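Home | Projects | Reports | Team | Contact
Last updated: March
Reading time: 2 min

Folding Long-Sleeved Knitwear to a Fixed Shelf Size
Project report, Textile Care and Storage module
Lanying Deng and Olaia Robles

1. Purpose

The Celholm clothing bank stores donated knitwear on open shelving. Garments are folded by different people in different ways, and stacks of mixed widths lean and fall into the next bay. Our task was to write one folding procedure for long-sleeved knit tops that gives the same width each time and can be learned from a single printed card.

2. Material

We used 18 garments from the Tullow donation, all long-sleeved and all adult sizes. Button fronts and hoods were left out. Each garment was washed once and dried flat before the trials. The target width was 333 mm, which leaves a finger's space on each side of the Adudik shelf insert.

3. Procedure

The garment is laid face down on a plain, light-colored table. Dark fabric is easier to judge against a light surface, where a crooked edge shows early. The body is smoothed from the center outward before anything is folded. One side is brought in to the center line, and the sleeve is turned back along the body. The second side follows. The hem is then brought up in two equal folds.

Fine rib stretches across its width when pulled, so the cloth is pressed and slid – never tugged by the cuff.

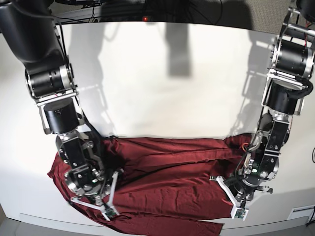 Dark red garment on the white table, not yet folded to size.

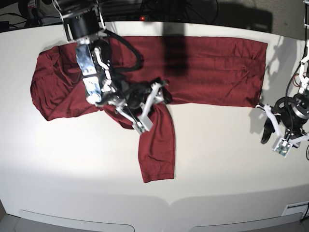
4. Observations

Most faults came from the first step. If the body was still bunched when the side was brought in, the wrinkles stayed inside the fold and the finished piece was thicker at one end. Smoothing again after the first side fold helped a little, but it also shifted the sleeve.

Sleeves were the second source of error. A sleeve laid at an angle left the cuff showing past the side edge. We changed the card to say that the sleeve should lie parallel to the side seam, and moved this line ahead of the second side fold.

Heavier knits held a crease poorly. The Cui method, which rolls the hem instead of folding it, kept its shape better on these but gave a round bundle that would not stack. We did not take it further.

5. Limits

All garments came from one donation, and both authors already knew how to fold. The card has not been tried by a new sorter at Celholm. Children's sizes need a narrower target, and the width for these has not been set.

6. Next step

Print the revised card, fix it at table height in the sorting room, and measure stack width again at the end of the term.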